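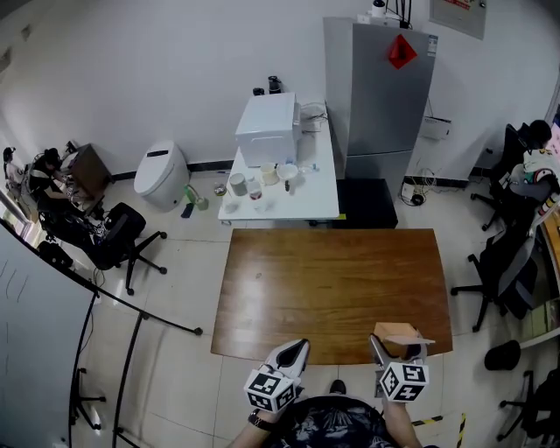 Moving a Packing Job to Demonstration Recording: A Guide for Small Teams

Gistell packing guides, part 2
Updated 2022-01-30

At Gistell we pack sample kits for mail order. In September we began recording the hand work on those kits so that an arm could later be trained to do part of it. The recording is done by the same people who used to do the packing, with a hand-held gripper in each hand. This page covers how to set up a recording table in an ordinary office, how to run a shift, and how to deal with the changes to people's jobs that come with it. It assumes you already have a pair of grippers and an account with whatever software you use to store the recordings. We use Plivance.

What you need

One table with clear space on all sides.
Two hand-held grippers, each with its marker cube attached.
A head camera and a spare battery.
A supply of the parts for one task only. We started with flat cardboard pieces.
A tray for damaged parts.
A written task sheet, one page at most.
Floor tape.

Step 1. Choose a task people already know

Ask the people who do the work which part of it they would give up first. At our site the answer was the flat cardboard inserts, which are light, hard to pick up with cold fingers, and the same in every kit. Do not start with the task that costs the most. The first few weeks are slow whatever you choose, and it is easier to be slow on something small.

Write down the task as it is done today, including the parts that are not in any procedure. Ours had a step where the packer tapped the edge of the insert on the table to square it up. It was missing from the old work instruction and everyone did it.

Step 2. Place the table

You do not need a separate lab. A shared office will do if people can get past the operator without brushing an elbow. Leave the front edge of the table free so that the operator can stand close to it with both forearms over the top. Chairs on casters should go at least a full step away.

If the room is also where people make coffee or sit at their desks, tell them when recording is on and what the camera picks up. A head camera sees whatever the operator faces, and that includes coworkers. We ask everyone who sits in the room to sign off on this before the first session, and again if the desks move. Anyone who does not want to be recorded gets a desk elsewhere, with no discussion about it.

Put down floor tape where walking routes run near the table. Tape up loose power cables or move them to the wall.

Step 3. Check the grippers

Look at the cubes first. The black-and-white patterns have to be flat, clean and fully stuck down. A lifted corner will spoil the tracking and you may not find out until the recordings are processed.

Then open and close each gripper ten times. The jaws should move freely and come back to the same place. If the left and right grippers have different jaws, write on the task sheet which one handles the part. For inserts, we pick up with the right.

Sleeves should be pushed back or buttoned. Watches can stay on if they do not touch the grip.

Step 4. Record a short warm-up

Have the operator do a few picks that will be thrown away. Use this time to check that the part, both cubes and the near edge of the table are all in view when the operator looks down at the work. People tend to look ahead to the next part before they have let go of the last one. At the warm-up stage, simply mention it. It usually goes away in a day or two.

Step 5. Record the task

1. Set the part down in its start position. Vary the position from one pass to the next, including the corners of the table.
2. Start the recording and hold both grippers still over the table.
3. Move in, close the jaws on the part, and lift.
4. Place it, open the jaws, and draw back.
5. Stop the recording.

Thin cardboard is easiest to take from a corner or an edge that hangs slightly over the table. If it slides, let it slide and try again in the same recording. Keep those passes - they are useful in training - and mark them "retry" in Plivance. Delete a pass only if the camera was covered or someone interrupted.

Work at a normal pace. Operators who used to be paid by the kit will want to hurry, so say clearly at the start that speed is not being measured.

Step 6. Limit the time

The grippers are heavier than they look and the weight is all forward of the wrist. We stop after 2 hours in a shift, with breaks inside that, and the rest of the shift goes to other work. In the first month we let people carry on as long as they felt fine, and we had two sore wrists. The limit has stayed in place since then even when we were behind.

Rotate operators. Recordings from one person only will teach the arm that person's habits.

Step 7. Review and label

Set aside time at the end of each session for the operator to go through the day's passes. The person who did the work can tell a bad grip from a good one much faster than someone reading the data later. Our target for the insert task was 2,000 usable passes. We had 600 after the first month and 262 of those had to be relabeled, mostly because we had changed the task sheet partway through and kept the old names. Freeze the sheet before you start.

What changes for the people doing the job

Tell people at the outset what the recordings are for. Ours were told in a meeting, with the plan on paper: the arm would take over inserts, the packing team would keep its size for the length of the contract with Grerolier, and any change after that would be discussed before it was decided. Some were still unhappy, and two of the longest-serving packers chose not to record at all. That was accepted and they stayed on kits.

Pay needs settling early. Recording is slower than packing, so a piece rate punishes whoever agrees to do it. We moved recording hours to a flat rate set at the packer's average over the previous quarter.

Job titles matter more than we expected. "Operator" went on the schedule without anyone asking for it, and a few people wanted to know if it meant a new grade. It did, in the end, but it took until the winter to get it in writing. Do this first.

Expect the work to feel different. Packing is done side by side and people talk. Recording is done alone at a table with a camera on, and most of our operators keep quiet through a session even though no sound is saved. We now schedule breaks for operators and packers at the same time.

Common problems

Tracking drops out on one side: the operator's forearm is hiding a cube. Have them stand a little farther back.

Part will not lift: check the jaw tips for dust from the cardboard and wipe them with a dry cloth.

Glare from a glossy tabletop: turn off the nearest ceiling light or lay down a matte sheet. If you add a sheet, note the date in the log.

Battery runs out in the middle of a pass: discard the pass and swap in the spare. Charge both overnight.

Operators disagree about how the task should be done: record both ways under separate names. We did this with the edge tap, and both sets are still in use.

Part 3 covers the Tan arm and the first supervised runs.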